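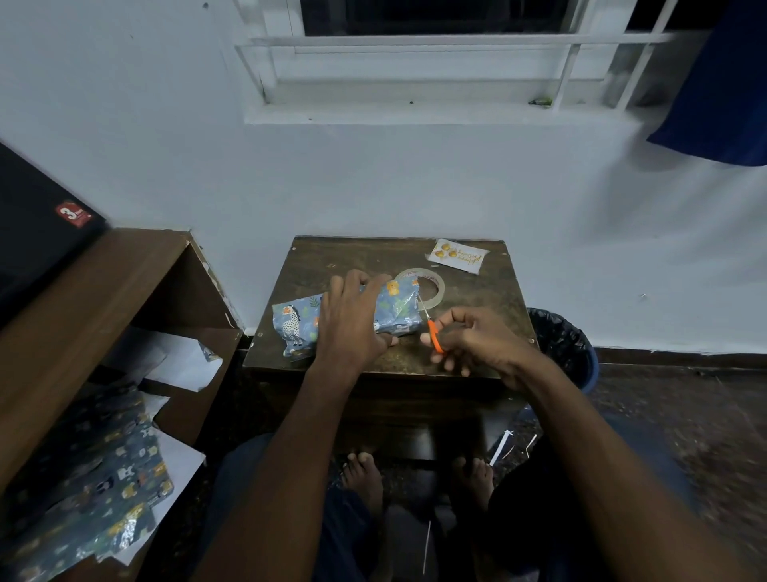 **Week 4: wrapping soft and awkward things**

Okay, so boxes are behind us (hooray!) and now we get to the lumpy stuff. I'd start with a sheet 600 mm long and trim from there. Keep one hand flat on the parcel while you reach for the tape, or it all springs open again. Creases are fine, I get them too.

Save your scraps! Osian Lewis wants them for the gift tag session.

Before next time: wrap one soft thing, write the card, and read Gwilliam, chapter 10.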